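Drisholm hospital moves wound closure stock to a single register

Drisholm General Hospital will keep all of its suture material under one stock register from December, replacing the separate lists now held by the operating rooms, the emergency department and the outpatient clinics.

The change follows an internal count of wound closure supplies carried out over the summer. The count found 161 different product codes in use across the hospital. Many of them described the same thread and needle, ordered under different numbers by different departments. In 30 cases, one department was placing a rush order for an item that another had on its shelves and was close to discarding at the expiration date.

"The thread itself keeps well, but the sterile packaging carries a date and we have to respect it," said Gordon Hiebert, who heads materials management. "With separate lists, a box could sit in one cabinet until that date while a ward on the next floor was waiting for a delivery."

Under the new register, codes will be grouped by thread type, gauge, length and needle shape. Absorbable and non-absorbable threads will be stored on separate shelves and labeled in different colors. Each box will be scanned on arrival and again when it is opened. Items with fewer than six months left before expiration will be moved to the departments that use them fastest.

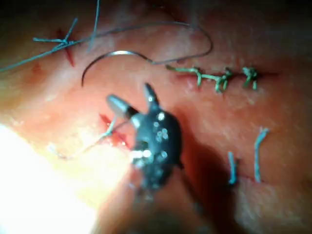 Drisholm General Hospital – Department of Surgery

The register will run on Zacharias, the inventory software the pharmacy already uses. A link to the purchasing system is being tested in two operating rooms and is due to be extended to the rest of the surgical floor before the change takes effect. Paper lists will be kept in parallel for the first 6 weeks.

Surgeons will still be able to request threads outside the standard range. Such requests will go to Sandrine Brunet, the operating room supply coordinator, and will be reviewed twice a year. Items not ordered between two reviews will be dropped from the register.

Staff training will be held in the ground floor seminar room and will cover scanning, shelf order and the handling of returned boxes. According to Yi-an Kang, who is preparing the sessions, 700 employees have access to at least one of the cabinets concerned – most of them nurses – and each will need to complete a short module before their badge is activated for the new storage area.

The clinic in Miltley, which is supplied from Drisholm, will keep its own cabinet but will report its stock to the same register. Its opening hours and delivery schedule do not change.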